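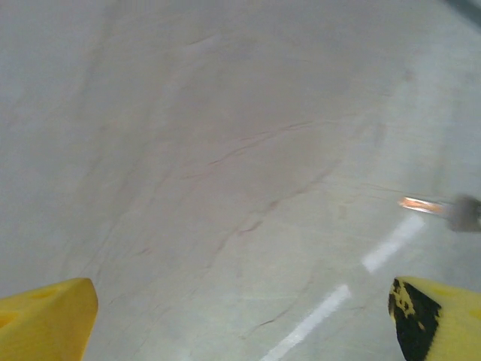
Skolska keeps its old floor, cracks and all

3 min read | 80 shares

The Skolska building in Ponce will reopen in May with new lights, new doors, a new roof over the loading bay and exactly the same concrete floor it has had since 1974. The owners, Dukus, are aware that this is an unusual thing to announce. They have announced it anyway.

The floor is grey, going faintly pink in places. It is scuffed, and dark reddish-brown cracks wander over parts of it with no clear plan. Stretches of white dashed line survive as well, rather worn, with the grey coming through the paint. A survey last year covered all 3256 square metres and found the slab sound. The cracks are in the surface and have been there longer than most of the staff.

"We had three quotes for a shiny coating," said Deepika Pai, who manages the building for Dukus. "They were very handsome quotes. One came in a folder with a ribbon. I kept the ribbon."

The money set aside for the coating has gone on the drains, which will not be photographed for the brochure but will be noticed by anybody who worked here through the last rainy season.

The floor work itself was given to Jukska, a local repair firm whose crew spent nearly four weeks on their knees. Open cracks were cleaned out and filled where a trolley wheel might catch. The fine ones were left alone. No attempt has been made to match the colour of the filler to the concrete, as Jukska's foreman, Eliseo Magaña, explained when asked whether he could.

"Which colour?" he said. "Pick a spot. Now take one step to the left."

The dashed lines caused more discussion than the roof. They date from when the hall was a parcels depot and were meant to keep people on one side and trolleys on the other. Opinion is divided on which side was which. Dukus proposed repainting them, then removing them, then held a meeting. The lines are staying as they are. New walkways will be marked in yellow, and tenants are asked to follow the yellow ones.

Skolska will offer workshop and storage units to small firms, with a shared hall in the middle for packing, loading and the moving about of heavy things. The hall floor is rated for the same loads as before. Tenants may drag, drop and roll whatever they like across it within those limits, and Dukus does not expect to be able to tell afterwards.

Visitors can look round on the open evening in May, from six o'clock. Flat shoes are advised. Enquiries about units should go to Deepika Pai at the site office, by the loading bay.

Comments (4)

Nicanor Aguirre
I worked there for years. Trolleys on the left. There was never any doubt about it.

Yareli Gallegos
Trolleys on the right, Nicanor. You were told several times.

Teodoro Villaseñor
Are the units heated? The release goes on at some length about the floor and I can't find anything on heating.

Yareli Gallegos
It wasn't heated when we were there. Bring a jumper to the open evening.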